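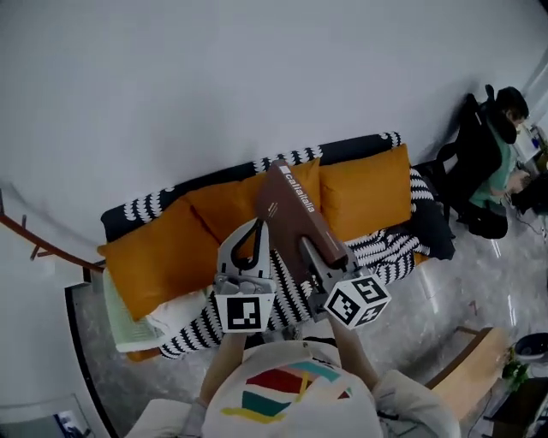 ## 4. Charging and Pairing the Nouri Hearing Processor

Read this section before the first activation visit. The processor must be fully charged before your audiologist can load your sound map.

1. Wash and dry your hands.
2. Slide the battery module onto the base of the processor until it clicks.
3. Set the processor on the Trolara charger with the coil cable facing you. The light turns amber.
4. Leave it in place until the light turns solid green. A full charge takes 5 hours.
5. Open the Ivano app on your phone and tap **Add processor**.
6. Hold the processor button for 6 seconds, then let go. The light blinks blue.
7. Choose your ear (left or right) in the app and tap **Confirm**.

**Note:** If you have an implant on each side, pair one processor at a time. Keep the second one switched off until the first shows as connected.
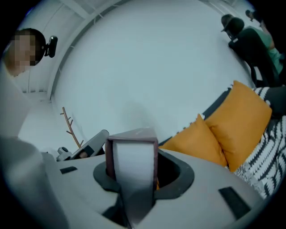

8. Place the coil over the implant site. The magnet holds it against the skin.
9. Check that the app shows **Implant found**. If it shows error 1758, move the coil slightly and wait for the message to clear.

**Caution:** Do not wear the processor while it is charging. Do not enter an MRI room with the coil attached.

**Caution:** If the skin under the coil is red or sore, take the coil off and call your clinic. A weaker magnet can be ordered.

### 4.1 Magnet strength

Magnets are marked 1 to 9, with 9 the strongest. Your clinic fits the first one. Write its number on the Borkgate patient card along with the processor serial number.

Section revised in August by Mitra Shirazi. For cleaning and drying, go to section 5.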